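Snack Swap Fills the Table at Barmont House

The September snack swap at Barmont House was the biggest one yet, and what a spread! The sitting room table disappeared under bags and packets, and neighbors were still trading favorites well after the tea had been cleared. Raelene Hollis, who started the swap with Teresa Wasilewska, had asked everyone to bring something they grew up eating or wished they had.
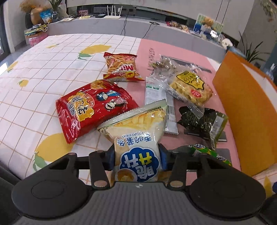

Potato sticks and noodle snacks among the picks at the Barmont House swap.

Crunchy things went fast. Lachlan Wihongi came for the noodle snacks and went home with six packets, plus a promise to bring more next time. "I was only going to stay for the first round," he said.

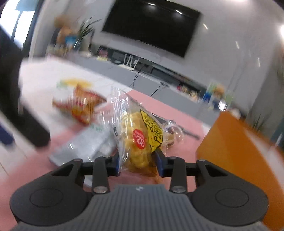
Pastries had their own fans this year, and Peninah Mushi talked several first-timers into starting with those before anything salty. She likes them plain, with black tea. The golden one with the bumpy, grid-like top, in a clear packet with a red number 32 sticker, is marked 原味, or "original flavor," so it should suit her nicely. Raelene Bolger argued just as cheerfully for the spicy end of the table, and the two of them agreed to run a blind tasting at the next swap.

Sorting begins an hour before the doors open. Sweet and salty snacks get separate spots, and anything with nuts goes on a tray of its own.

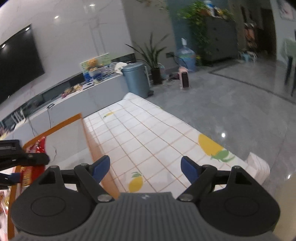 Vol. 6, No. 3

The lemon-print tablecloth is staying, by popular demand! So is the swap itself. Nearly 600 snacks changed hands over the afternoon, and the leftovers went to the Jenen Street after-school club. Neighbors who want a place at the next one can leave their name with Teresa at the front desk. Bring at least one thing to share, sealed and in its own wrapper.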